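The Dishes Come First
An open day at the Fleltdale workshop, where robots are learning kitchen chores

The sign on the door said Naidoo Hall, and by ten on Sunday morning the parking lot was full. Vatton, the company that rents the building, had opened it to the public for one day. Tickets were free, and 300 people had signed up.

Most of them went straight to the kitchen table. The project is called Prisudar, and its job is to get a pair of arms to handle ordinary dishes. Staff have logged 2678 practice runs so far, 1487 of them with plates.

Visitors stood behind a rope and asked how often plates break. The answer was less often than last year. A boy wanted to know if it could do pans. Pans are planned for the fall.

The table is set with a plate rack, a mug tree, a wooden tray and a small appliance with a wire rack inside. A green plate and an ear of corn were in the appliance, and the blue and yellow plates were in the wooden rack.
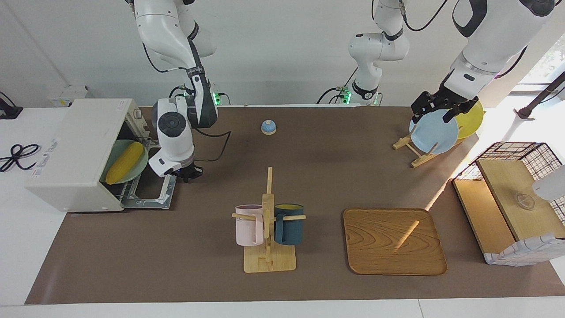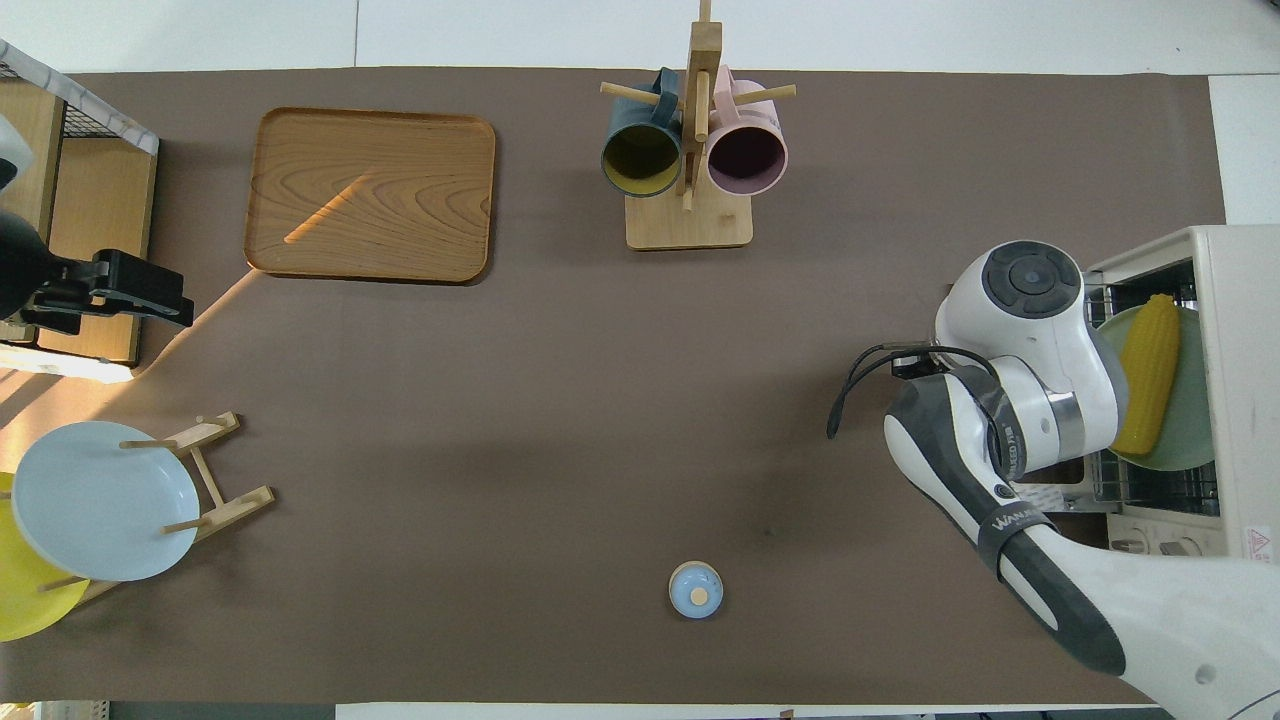 Getting There
The workshop is a short walk from Fleltdale station. The next open day is in May, with 2 sessions, morning and afternoon. Sign up at the front desk or by phone.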